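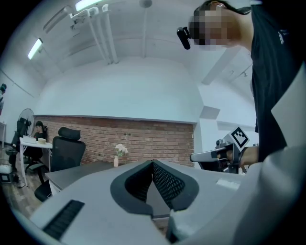 The long room at Ferkthorpe. White ceiling, white pipes, fluorescent lights, brick under the white wall.

Movmont
Home | About us | Rooms we've done | Hire us | Contact

About us

We do old workrooms. Brick ones mostly. Ceilings, pipes, lights, walls, floors if you ask nicely. People bring us a back room or a basement or the top floor of something that used to be a something else, and we get it to where you can stand up a bench and work in it all day without a headache.

Been meaning to rewrite this page for ages. The old one said we were four people and had a picture of a van we sold. So, quick version, between jobs.

Who we are

Thirteen of us now. Two painters who won't share brushes, a pipe crew, electricians, carpenters, a mason, and an office that is one desk and a phone. Rachid Metwally started the company and still prices every job himself, on foot, with a flashlight. If you call and get a person who sounds like he's on a ladder, that's Rachid.

We're not architects. We work with a couple and like them. But if you need a wall moved or a floor held up, you need drawings and a permit first and then you need us.

Where we are

Ferkthorpe. It's the building and it's also what everybody calls the street corner, so deliveries get confused. We have 3,377 square feet on one floor, which sounds like more than it is once you put lumber in it. The long room is the one at the top of this page. It was our first ceiling in the building and it's still the one we walk people through when they ask what a finished room looks like, scuffs and all.

When we took it over the ceiling was brown. Not painted brown. Years of whatever they did in here before. Some of the pipes were green, some silver, one wrapped in tape. Old light fittings with half the tubes gone. The brick had been painted at least twice, cream over a sort of hospital blue, and both coats were coming off in plates.

We scraped for most of August with the doors open. Then primer, then white, then more white.

How we think about ceilings

Leave the pipes where they are. That's most of it. Clients come in wanting a drop ceiling to hide everything and we talk maybe half of them out of it. You lose height, you lose air, and the first time a joint weeps you're pulling tiles with a bucket in the other hand. Paint the pipes the same as the ceiling and after a week you quit seeing them. Your plumber still can.

A few things we've settled on after enough rooms:

Flat white overhead, never gloss. Gloss throws the tubes right back at you.

Pipes get brushed by hand. Spraying is faster and misses the back side, every time, and you see it from the other end of the room.

Beams the same white unless there's a reason. One client wanted black beams. Looked good for about a day, then looked low.

Label shutoffs before painting. We learned that one at Wollis, more below.

Lights

Fluorescent is fine. We know, everybody wants the warm bulbs on the long cords. Great for a restaurant. If you're doing hand work you want it even and bright and coming from more than one direction, so your own head isn't shading what you're doing. We do LED tubes in the old style fittings too, same look from below, and we'll price it both ways so you can decide.

What matters more is where they hang. We mark the benches on the floor in tape before we mark a single light. Then we stand at the tape and look up. Low tech. Works. Moving a fitting after the ceiling is painted costs you the fitting and the ceiling, so please tell us where the benches go and please mean it.

Brick

We like brick low and plaster or board high. Brick takes a knock. Somebody backs a cart into it, nothing happens. Up above, a white wall gives you the light back. That's how the long room is and it's how we'd do most rooms if left alone.

Cleaning it is slow. Stripper, scraper, stiff brush, rinse, wait. No sandblasting. Takes the hard face off and then the brick drinks water for the rest of it's life. If another company offers to blast yours, ask them what they plan to do after, and get it in writing.

Repointing we do with lime where the old mortar was lime. Our mason has opinions about this and will share them, bring coffee.

Some jobs

Wollis. Bakery turned bookbinder's. Ceiling full of dead gas line, and nothing up there had a tag on it. We painted the whole run a very nice white, and then spent two days finding the water shutoff under the very nice white. Since then everything gets a brass tag before a brush comes out. The binders are still there and have added a second room, also ours.

Kozan. Upstairs dance studio, wanted a sewing workroom out of it. Mirrors on one wall, which we kept, becuase they double the daylight. New fittings over the cutting tables, outlets dropped from the ceiling so there's no cords on the floor. Floor was maple and only needed a sand. Easiest job we ever had and naturally the one we underbid worst.

A one-car garage for a man who fixes clocks. He wanted it quiet. We did a board ceiling with wool behind it, so yes, we do cover things up sometimes.

Our own long room, over and over. Any new paint goes up here first, in a corner, and lives there a winter before it goes on a customer's ceiling. If you visit you may notice the whites don't all match. Correct.

How a job goes

You call or write. Send photos of the ceiling, please, everyone sends the floor.

Rachid comes out, looks, taps on things. No charge for the first visit if you're within 100 miles. Further than that we ask for gas.

You get a price on one page. If it's two pages something is wrong with the building and we'll say so.

We clear and cover. You'd be suprised how much of the bill is plastic sheet and tape. If you can empty the room yourself first, you save real money. Empty means the shelves too.

Scrape, patch, tag, prime, paint, hang lights, clean up. Brick goes first if there's brick, it's the dirtiest.

Walkthrough in the evening, lights on, nothing from the windows to help. Bad spots show up then. You point, we fix.

Then we come back after one winter and look at the joints, where paint cracks on pipes that heat up and cool down. Touch up is included that one time.

What we don't do

Asbestos. Lead abatement past what our license covers. Roofs. Kitchens in houses. Anything "by Friday." We've got names for most of those and will pass them on.

Also no fake brick. We get asked.

Money stuff

Third down, third when the primer's up, third at walkthrough. Checks or transfer. We carry insurance and will send the certificate before you ask twice. Schools and small shops can spread the last third over the winter, ask the office, it's not a secret, we just forget to put it in the quote.

Working here

We take on one or two trainees when there's room. You don't need experience, you need to be ok with ladders and ok with your neck hurting the first couple weeks. You'll start on taping and covering and you'll hate it. Then scraping. Then pipes. Painting a pipe all the way around without a drip line is the thing we check before we put anybody on a customer's job, and it takes most people longer than they think.

Write us a few lines, no resume needed, say what you've built or fixed. Put "ladder" in the subject so it doesn't get lost with the supplier mail.

Visiting

Fine with us, call ahead. Door on the side, not the front, the front sticks. Parking is bad. Come through the hall and keep going till the ceiling turns white. Kids ok if they keep their hands off the paint shelves.

If you're deciding between tubes and something else, come late in the day and we'll switch things on and off for you. A lot easier than reading about it here.

Contact

Movmont, Ferkthorpe, side door. Phone is best in the morning before we leave for sites, email any time and we answer at lunch. For leaks on a job we did, call the office line and keep calling, it rings through to whoever's closest.

Rooms we've done page is half finished, the Kozan pictures still need to go up.

Page updated Nov 28, 2024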